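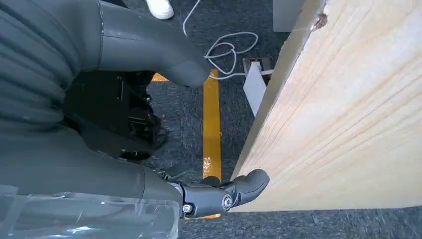
Print this article | E-mail this article

The invitation promised "a rare look behind the curtain of the credit monitoring industry," and I accepted mostly to see how much curtain would be left in place. Quite a lot, as I found out. But the coffee was decent and the parking was free, and I came home with eleven pages of notes.

Ultier sells identity protection. For a monthly fee it watches your credit files and sends you an alert if somebody opens an account in your name. In June it held an open day at its call center and processing office in Vilitz, for customers and for anyone who writes about consumer money. I fit both groups, having been given a free year of the service after a store I used to shop at lost my card number. The free year has ended. The e-mails asking me to renew have not.

We started at 9:30 in a meeting room with name tags and a slide show. Yetunde Omoregie, who runs customer education, told us that Ultier guards its members "365 days a year." I asked whether a person was on duty all those days. The monitoring software is, she said. The phones are staffed until 8 in the evening and closed on major holidays. I thought that was a fair answer to a question the slide had been hoping to avoid.

Then came the tour. The first stop was the alert desk, a long room with blinds down on one side and two big wall screens showing a map with dots on it. The dots light up when an alert goes out. I asked Tõnu Uibo, our guide, what a member of staff does with a dot. He said the map was "more for awareness." The real work happens on ordinary monitors, where employees look at alerts that the software could not sort by itself. There were 261 waiting when we walked through, according to a counter over the door. He couldn't tell me how old the oldest one was. I asked again at lunch and he said he would get back to me. As of this writing he hasn't.

This matters more than it sounds. An alert tells you that something has already happened. If a thief gets a loan in your name in the morning and you get a text the next afternoon, you have been informed, and you have also got a loan. The staff were careful with their verbs when I raised this. Ultier "helps detect" and "supports recovery." The word "prevent" is on the banner in the lobby, in letters as tall as my hand.

What prevents most new-account fraud is a credit freeze. You place one with each credit bureau, it costs nothing under federal law, and a lender who can't pull your file will usually turn the application down. You lift it when you need to borrow. It will not stop someone from running up charges on a card you already have, so you still need to read your statements. I waited all morning for somebody to bring up freezes, and at 11:40 a retired man in the second row did it for them. Ms. Omoregie agreed that a freeze was "a great tool in the toolbox" and moved to the next slide, which was about the mobile app.

The app is called Lisora. It gives you a safety score, and mine on the demo tablet was 306. Out of what? It depends on your plan. People on the basic plan top out lower than people on the premium plan, since part of the score comes from which features you have turned on, and some features you can only turn on by paying. I had Eglė Raudsepp from the product team explain this to me twice to be sure I had it right. She was patient and pleasant about it and did not seem to find it odd. So a careful person on the cheap plan, with every bureau frozen and a different password for each account, can score below a careless one who pays more. I'd ignore the number.

The recovery team was the best part of the visit, and I say that without any sarcasm. It sits on the upper floor, away from the wall screens. Tarmo Navickas has handled cases there for years and spoke plainly about what they look like: phone calls, police reports, certified letters, more phone calls. A simple case takes him a few weeks. A bad one, with a false tax return in it, can run well past a year. He showed us a blank case folder and the checklist clipped inside, and most of the steps on it are ones you can do for yourself, beginning with a report at IdentityTheft.gov. He said so before I could. What you pay for is having somebody else sit on hold. For some people, especially anyone sick or caring for a parent, that could be worth real money.

I asked about the insurance, too. The brochure gives the policy limit in bold. The underwriter is a company called Rebane, and the exclusions run to 4 pages in small type. I read them over my sandwich. Losses from a business account are out. So is anything done by a relative, which rules out a kind of identity theft that is sadly common. Money you send to a scammer yourself, because he fooled you, isn't covered on the basic plan either. None of this was in the slide show.

The day closed with a sign-up table and a discount good until midnight. Helju Jankauskaitė, a schoolteacher I had been sitting beside, was thinking about it. Her data had been in two breaches and she wanted to feel she had done something. I told her to freeze her credit that night and decide about Ultier in a month. She took the brochure anyway. I took a pen.

My renewal e-mail arrived while I was still in the parking lot.

Print this article | E-mail this article

Related articles
How to freeze a child's credit file
Fraud alert or credit freeze: which one do you need?
Your free year of monitoring is over. Now what?
Reading the fine print on identity theft insurance
When the thief is a family member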